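Workshop > Tips > Software Side > Soft Things
Search tips Go

Getting Two Arms to Work a Zipper: Software Tips for Small Shops

The arms are rarely the problem. By the time you have two of them bolted down and drawing power, most of what can go wrong lives in a config file, and it has been waiting for you. A soft bag with a zipper is a fine way to find out what's in there. It sags, it shifts when you pull on it, and it never ends up in quite the shape it started in. These tips come from our bench at Stidholm and should carry over to any small two-arm setup running its own control code.

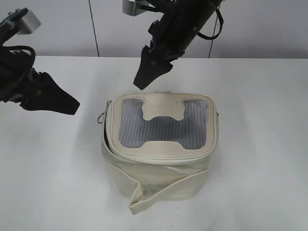

By Tuva Hovland | Software Side | Updated September

Decide where "waiting" is

Give each arm a named hover pose and make every routine begin and end there. Ours used to begin from wherever the last routine gave up, so the first move of the morning was always a surprise. A hover pose should be off the object and clear of the other arm, with enough slack in the joints that the planner has somewhere to go. Check that last part. A pose can look relaxed and still have a wrist joint two degrees from its limit, in which case the planner will take the elbow on a grand tour.

Store the poses in one file. We had them in three, and they disagreed.

Tell the planner about the cables

Most arm models that come with a planner are beautifully bare. Real arms have a loop of cable sticking out, and the collision checker has never heard of it. You don't need to simulate the cable. Put a fat capsule where the loop swings, attach it to the right link, and accept that you've lost a bit of reach. We use Rikis for planning and its capsule editor is unpleasant, so I type the numbers in by hand and then look at them in the viewer. Twice I've attached the capsule to the wrong arm. The viewer is not optional.

Slow down the second arm first

When both arms work on one bag, pick one to hold and one to pull. Cap the speed of the puller and leave the holder alone. People tend to slow everything by the same amount, which keeps the timing bug exactly as it was and gives you longer to look at it.

If the two arms run as separate processes, put them on the same clock before you tune anything else. Andri Schnyder spent most of an afternoon adjusting grip force on our bench when the holder was simply closing 427 milliseconds late. He'd like it known that the grip force is now excellent.

Save a reference view with nothing going on

Park the arms well out of the way and grab a still of the object by itself before every batch. Keep it next to the batch's logs under the same name. It costs a second, and three weeks later it will settle an argument.
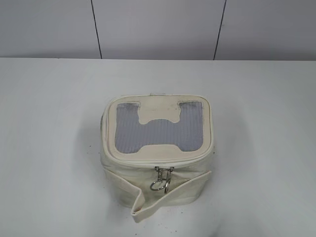

The argument is usually over whether the detector got worse or the lighting did. With a reference still you can run the old model on the new still and the new model on the old one, and you'll have your answer before the coffee's finished. Ours went that way in the spring, when the lid outline started wandering. I was ready to retrain. The detector was fine. Somebody had switched the camera back to automatic exposure, and cream fabric on a white table doesn't leave much to spare once the exposure starts making its own decisions. (I was somebody.)

So: lock exposure, lock white balance, and have the startup script read both values back and refuse to run if they've moved. Don't print a warning. I have seen how much attention warnings get.

Pale on pale

If you must work with a light object on a light table, don't lean on the outer edge. A segmentation model will happily annex a piece of tabletop and report high confidence about it. Look for things inside the outline that have their own contrast - a mesh window, a seam that throws a shadow, anything metal - and anchor the estimate to those. You can fit the rest of the shape around them.

Loose straps need a label of their own. We lumped the strap in with the body at first, and the estimated center of the bag went wherever the strap was lying. The gripper followed it faithfully.

Labeling is dull and there's no trick to it. We did 708 stills in Morin, which crashes if you hold down the undo key, so save often and undo with restraint.

Wrist cameras see mostly gripper

Mask the fingers before you hand a wrist view to anything that makes decisions. The mask barely changes for a given opening width, so you can record a set across the range once and look them up by width as you go. Sixteen was plenty for us. If you skip this step, the detector learns that every scene contains two large dark shapes of great importance, and everything else becomes a rumor.
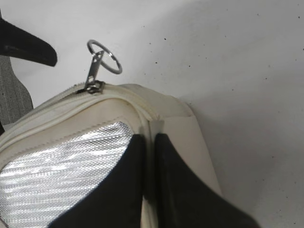
Metal needs more thought than fabric does when you're choosing what to track. A split ring on a zipper slider is a gift: it's round, it has an edge that shows up on a pale background, and if you lose it for a few frames you can guess fairly well where it'll be. Shiny foil lining is the opposite of a gift. It breaks up into bright streaks that slide around whenever the camera does, and a feature tracker will choose them every time over the honest, boring fabric next door. Threshold out anything near saturation before you pick features, then let the ring back in by shape. While you're at it, set a minimum blob size. The tiny dark specks on our table made it into the feature list for weeks, and I'm sorry to say they were the most stable points we had.

Check the grip before you believe it

A closed gripper tells you the fingers stopped moving. They may have stopped on fabric, on a fold of fabric, or on each other. Compare the stopping width with what you'd expect from one layer and from two, and log the difference every time. Soft, padded walls make this number mushy, so look at how it changes during the first bit of the pull. If it drifts, let go and try again. Retrying is cheap, and your log will thank you for not dragging the bag across the table first.

Name your failures

"Failed" is not a useful thing to find in a log. Our code now has short names for the ways a pull can end badly: missed tab, slipped, jammed, bag followed. The last of these is when the zipper holds firm and the whole bag comes along for the ride. It was the most common by a good distance, which is how we learned that the holder was the weak half of the system and that I'd been tuning the wrong arm since winter.

Keep the raw logs for a while after you've named things. You will want to rename them.

Disk space

Buy more.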